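Filed under: Workshop Notebook / Glues & Finishes

Hide glue, second go 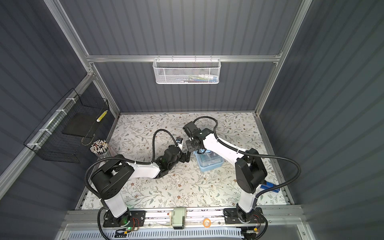

Ballarat, September

Right, the hide glue. Last batch went stringy on me and I blamed the weather, but Sarita reckons I'd cooked it, and she's probably right (she usually is, drat her). So this time I soaked the granules overnight in cold water, poured off the extra in the morning and kept the pot at a gentle warm the whole way through. Lovely stuff! Runs off the brush like thin honey and smells only slightly of horse.

Glued up 6 test joints in scrap Tassie oak, all the same size, half of them sized first with a weak coat and half straight on. Mohit wanted some in pine as well but we've run out of decent pine, so he can sort that himself. Clamped the lot and left them on the rack near the window, labels in pencil on the end grain.

Open time is still my bugbear. I got up to 8 minutes with a pinch of urea in the mix, and I was rushing the last joint even then – colour of the squeeze-out had gone cloudy by the time I had the clamp on. Might warm the timber first next time, Girish has a heat lamp he's not using.

Nneka, if you're reading this, the small brush is yours again and I did wash it. Leftover glue is in the fridge in the jar with the red lid. Please don't bin it, I want to reheat it and do another pair of joints after lunch.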